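Plenovum 44-Pint Dehumidifier: Nine Months in a Damp Ground Floor

9 comments
200 shares

The ground floor of our house sits lower than the street, and every summer it smells like a wet towel. We have tried moisture absorber tubs, a box fan in the doorway, and leaving the windows open on dry days. None of these did much past the first week of warm weather. Last June I bought the Plenovum 44-pint dehumidifier from Mersha, the appliance store on the east side of Hirnarport, and I have run it since then through one full summer, a wet fall, and most of a winter.

The area it covers in our house is 1075 square feet, made up of a back room, a short hall, a laundry corner, and a bedroom that we keep closed. Before the machine arrived, a cheap humidity gauge in the hall read above 70 percent on most summer mornings. I wanted to get it under 55 and keep it there without having to think about it.

Setup

The unit comes nearly ready to use. You take off the tape, snap the four casters into the base, and let it stand upright for a few hours before plugging it in. The casters go in by hand but need a hard push, and I ended up laying a folded blanket on the floor and leaning on each one. The manual is short and clear. The cord is six feet long, which was enough for the back room but not for the hall.

There is a bucket on the front and a hose outlet on the back. The hose is not in the box. Any standard garden hose fits, and a short one from the hardware store works fine as long as it runs downhill the whole way to the drain. Mine had a small hump in it where it crossed the door track, and for two days the water backed up and the machine shut itself off. I moved the hose and the problem went away.

How well it dries

With the target set to 50 percent, the hall gauge dropped from 71 to 58 on the first day and reached 52 by the end of the third. After that it held between 50 and 54 for most of the summer. The bedroom took longer and only came down when we left the door open at night. A closed door stops it cold, so do not expect a single unit to reach a room it can't share air with.

The smell took longer than the numbers. It was two weeks before I stopped noticing it when I came downstairs in the morning. Fabric held on to it the longest. We washed the curtains and the throw rugs and aired out anything soft that had been stored near the floor, including what we keep on the shoe shelf.

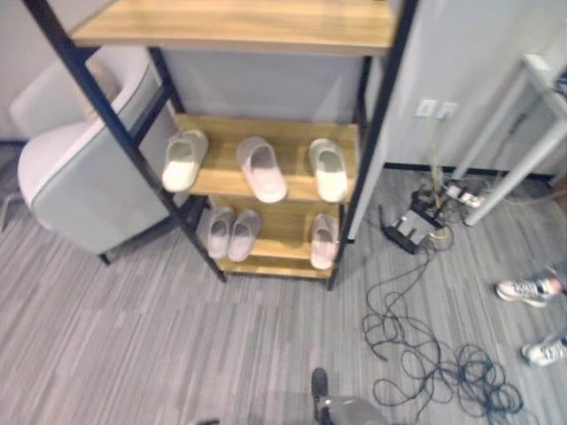 Mebrat Alemayehu asked in the comments whether the drying goes too far in winter. In my old place the heat was forced air, the comment went on, and by January the door frames had pulled away from the wall. I'd be nervous leaving one of these on all year. Does it know when to stop?

It does, if you set it. In the normal mode the compressor cuts out at the target and starts again when the reading climbs four points. In the continuous mode it never stops until the bucket is full, and I would not use that in a heated room in winter. From December on I raised the target to 55, and the machine barely ran. Our trim and doors look the same as before. If your house is already dry in the cold months, unplug it, empty it, and put it in a closet until spring.

The built-in humidity reading is off by a few points. It showed 50 when my gauge showed 53, and the gap stayed the same all year. I set it a little lower than the number I want and leave it.

Noise

This is the weak spot. On low, the fan is a steady hum that I can talk over without raising my voice. On high it is as loud as a window air conditioner. The compressor starting up makes a clunk that I could hear from the bedroom for the first month or so. Putting the unit on a rubber mat helped with the clunk but did nothing for the fan.

There is a sleep setting that dims the lights and locks the fan on low. It is fine for a hallway. I would not put this machine in a room where someone sleeps.

The bucket

The bucket holds less than I expected. In humid weather it filled in nine hours, so without the hose you will be emptying it morning and evening. It has a handle, but the handle folds flat and gets in the way when you tip the bucket into a sink. The float inside is a loose piece of foam on a hinge, and it came off once while I was rinsing. It pops back in. If it is not seated right, the machine thinks the bucket is full and won't run.

Water gets slimy in there if you leave it. I rinse the bucket with dish soap every other week and let it dry in the rack.

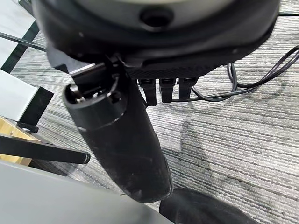 The filter is easier to deal with. It slides out of the side, and you can vacuum it or run it under the tap. A light on the panel comes on after a set number of hours to remind you, and you clear the light by holding the button down for three seconds. The reminder goes by run time alone and has no idea how dirty the filter is. Mine was gray with lint well before the light came on, probably because of the dryer in the laundry corner. Now I do it on the first Tuesday of the month, along with the furnace filter.

Cost to run

Our electric bill went up by $14 in July, the worst month, and by less than half that in September. Over the winter I could not see a difference. The purchase price was $200 on sale. Mersha had a smaller model for less, but the salesman said it would run all day in a space our size, and I think he was right.

Heat is a cost too. The machine blows warm air out of the top, and in a small room you will feel it. The back room got noticeably warmer on July afternoons. In the winter I didn't mind.

What I looked at instead

The other one on my list was a tall, narrow unit from Wukwood with a built-in pump, so the hose could run up to a window or a sink. If you have no floor drain, the pump is worth paying for. We have a drain four feet from the outlet, and I did not want one more part that could fail.

Problems so far

One caster cracked in October when I rolled the unit over the door track. Plenovum sent a new one by mail after I filled out a form with the serial number, and it took eleven days to come. The serial number is on the bottom of the unit, so copy it down before you fill the bucket. The display has one dim segment, which makes an 8 look like a 6 from across the room.

I would buy it again for this floor of this house, with the hose and the rubber mat in the same trip.

Share this review
9 comments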